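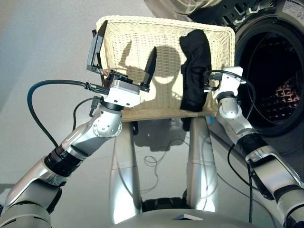

Will there still be two stages this April? The small stage stays, but it moves into the old Bosuleck boat hall, so only the main one is outdoors.

That took up the first half of our meeting on February 27, 2024, and I'm typing this up from my own scribbles, so shout if I got you wrong!

Tickets. We've sold 153 weekend passes so far. The hall plus the field holds 1,000, and a few of us are nervous (me included). We agreed to keep the price where it is until the full lineup is out — no VIP tier, we voted that down again.

Lineup. Gutenix confirmed for the closing slot, hooray. We have 11 acts signed and want two more, preferably something loud for the early afternoon.

Sound. Hägglund sent a quote for both stages. It's higher than last year and doesn't include the monitors, so I'm writing back to ask. Decision next time.

Buses. Jutthorpe station is a long walk in the dark, and people complained. We'll run a shuttle until the last train. Still open: who pays.

Noise. Music outside ends at 10, inside the hall we can go later.

Next meeting, same room. Please bring your poster drafts.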